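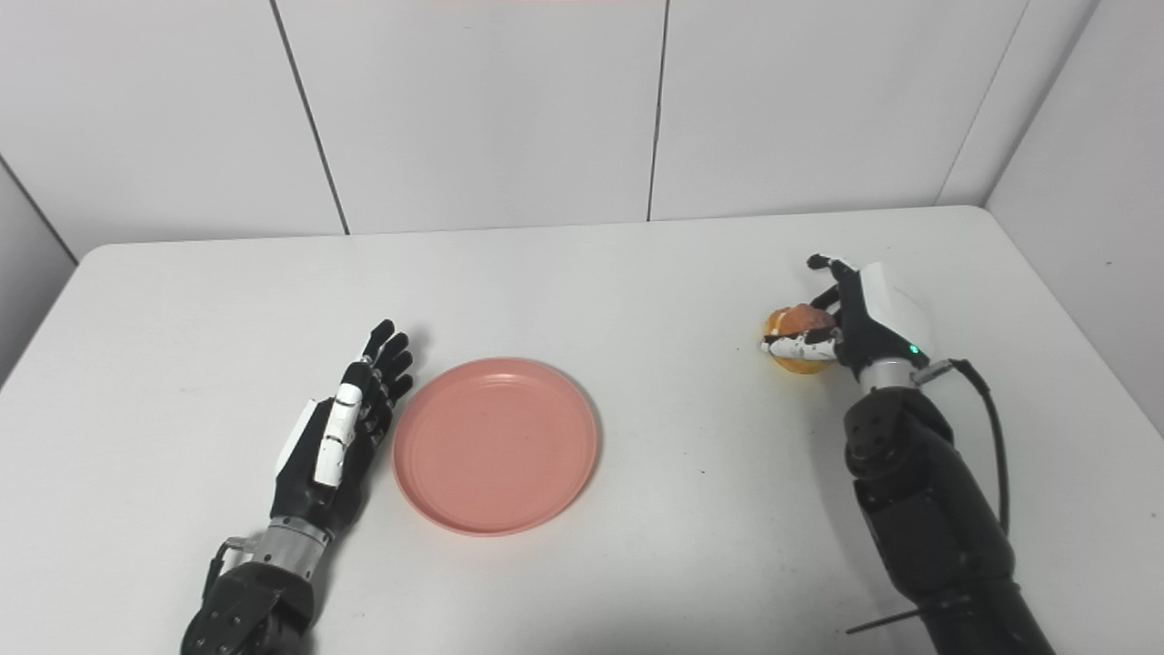 The most expensive lunch in Berville is served in a white booth at the back of a former carpet showroom, and it is never eaten. It consists of one item and one pink plate. The item goes on the plate, or it doesn't, and either way the attempt is saved, labeled and fed to a computer that has so far shown no table manners at all.

Jin-sol Won runs the booth for Cadwaladr, a small company that wants robots to be of some use in a kitchen. Her job title has the word "intelligence" in it. Her day, by her own account, is closer to running a daycare where the child has two very strong hands and no memory of yesterday.

The method is simple to explain and tiresome to do. An operator steers the arms through a task from start to finish while everything gets recorded: what the cameras saw, where each joint was, what it was told to do next. Then somebody resets the table and the operator goes again. The target for a single task is 2000 good runs. When I visited, the plate task stood at 900, and Won spoke of the remaining runs the way other people speak of their mortgage.

"Good" is a slippery word here. A run where the hand goes straight to the plate is good. So is one where it wobbles and then recovers, because the learner has to see trouble before it can get out of it. A run where the operator sneezes is thrown away. Won has strong feelings about operators who are too smooth. "They make it look easy," she told me, "and then the model thinks it's easy." 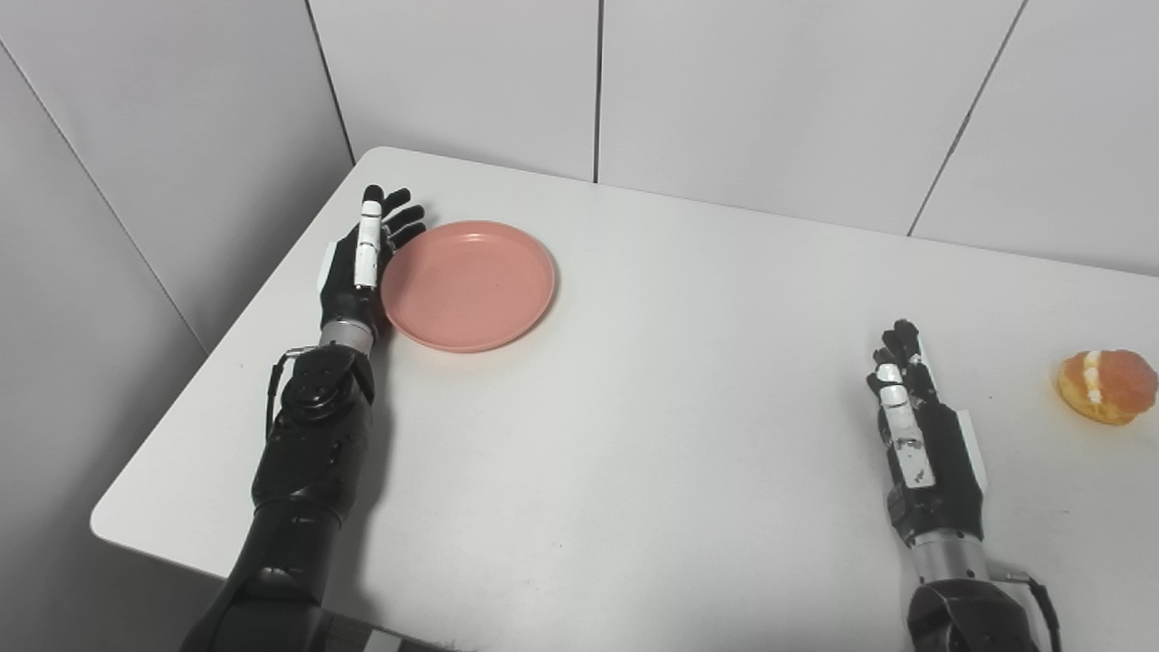

Nor can the table look the same every time. If the plate always sat in one spot, the system would learn the spot and ignore the plate, like a dinner guest who walks to where your couch used to be. So things get moved, and there is a spreadsheet for the moving. An earlier batch recorded at the Curncombe office last September had to be dropped entirely. The staff there were tidy people, and all their plates were in the middle.

Operators work in blocks of 31 minutes, a number inherited from a timer that could not be set to 30. After five blocks they go home, and Won says she can tell from the recordings which block she is watching. By the last one the arms have started to look bored.

The trained version gets its turn at the end of the week, on a program called Dendon. I stayed for it. The arms rose, paused for a good long while over the table, and went back down. Won wrote something in her notebook and asked for more runs with the plate on the left.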